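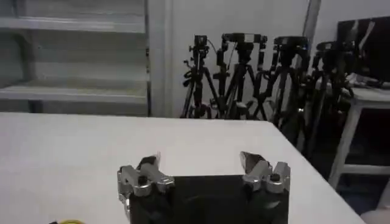 A two-fingered gripper above a white table.

How a Psalter Gets Cut Down for Children

Tuesday, December 25, 2018
By the Books Desk

A complete Psalter is hard to fit into a children's book. The poems vary widely in length, many depend on a vocabulary of temple worship that young readers haven't met, and the longest would fill a picture book alone. Most publishers select. The selection is usually explained in a short preface for parents, and few parents read it.

The children's Psalter from Gestthorpe, printed by Brurov, contains 65 psalms in two volumes. The split doesn't follow the traditional division of the Psalms into books. The first volume holds the shorter texts and is meant for reading aloud. The second is meant for children of nine and up who read alone, and it keeps the superscriptions, including the musical directions that have no settled translation. Psalm numbers follow the Hebrew count, with the Greek count in an appendix.

Abridgment is handled openly. Where verses are left out, the verse numbers skip and a small raised dot marks the gap. A child comparing the page with a church Bible can find the missing lines. Older collections for children often closed these gaps and renumbered, or printed no numbers at all, and memory work learned from them didn't match what was read in church.

Laments and complaints

The hardest editorial question is what to do with complaint. A large share of the Psalms are laments, and a selection made for cheerfulness will lose most of them. Gestthorpe keeps Psalm 13 and Psalm 88 whole. The second is unusual in a children's book, because it doesn't turn toward praise at the end. The page carries no note softening this, only a cross reference to Psalm 22.

The psalms that ask for vengeance are treated less evenly. Psalm 137 stops before its closing verses, with the dot in place. Psalm 109 is absent. The preface gives length as the reason for leaving it out, but Psalm 104 is longer and is included. A plainer statement would have served better.
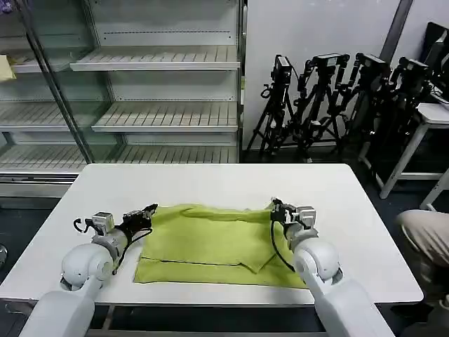 Line breaks and type

Hebrew poetry works by pairing lines. The second half of a verse repeats, sharpens or answers the first. In a narrow column these pairs break in the wrong places and the pattern disappears. The new edition sets one half-verse to a line and indents the second half. Any further turnover is indented again, deeper, so that it can't be mistaken for a new half.

The type is Wan, a serif face with a single-story "a" in its schoolbook cut. Italics aren't used. The divine name appears as "the LORD" with small capitals, and the convention is explained once, at Psalm 8, where two different words for God's title stand side by side in the opening line. That is the right place for it.

"Selah" is printed where it occurs, flush right, in gray. Parents reading aloud are told they may pause or pass over it.

Illustration and binding

Pictures are placed at the foot of the page and never behind the words. They stay with the images in the text: sheep, trees by water, a lamp, a city wall. God isn't drawn. David appears rarely, and psalms without his name in the heading don't show him.

The covers are Britex cloth over board, with sewn sections that open flat. The ribbon in the first volume is too short to reach the foot of the page.

An index of first lines is supplied in the second volume only. It covers both volumes, so families who buy the first alone will have to search by number.

Reader comments

The skipped numbers are a help. We memorized Psalm 103 from an older book and had to relearn half of it.

Does the appendix list where Psalms 9 and 10 are joined in the Greek? We use that numbering at home.

I would have kept 109 out too, but I agree they should say why.

Contact the editors | Copyright 2018, all rights reserved | Back to top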